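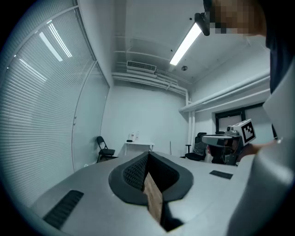 The Case for a Maintenance Hour
Home News Opinion Projects Contact

The hand-held gripper is usually discussed as a means of recording how people handle objects. Far less is written about how it is kept in working order, and in the view of the Stodemwood laboratory this neglect is a mistake.

Our Vumeck program operates 18 hand-held grippers. Each carries a marker cube, and every recording depends on that cube sitting where the calibration file says it sits. A cube that has shifted slightly produces no alarm. The operator completes the session, the files are stored, and the error is found weeks later, if at all. In November we withdrew 311 recordings for this reason.

The remedy is dull. Before each session the operator should check the cube for play, wipe the pads, open and close the fingers fully, and compare the pair side by side. The procedure takes around 17 minutes and should be entered in the log under the operator's own initials.

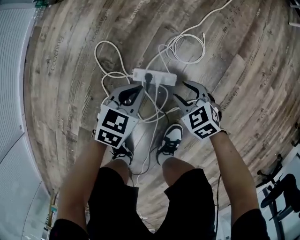
Cables deserve the same attention. Handling cords and plugs is demanding work for a pair of grippers – the fingers close on thin, smooth objects, and any wear in the pads shows there first. We therefore hold that pads should be inspected after every cable task and replaced on a fixed count of 300 sessions, whatever their appearance.

Some colleagues at Tuominen argue that such rules slow collection and that faulty recordings can be filtered out afterward. Filtering has its place. It cannot, however, restore a day of an operator's work, and it tends to remove the difficult tasks first.

The next Prollia budget should name maintenance as a separate line, with paid hours attached. At present it is done between sessions by whoever has time – and the log shows it.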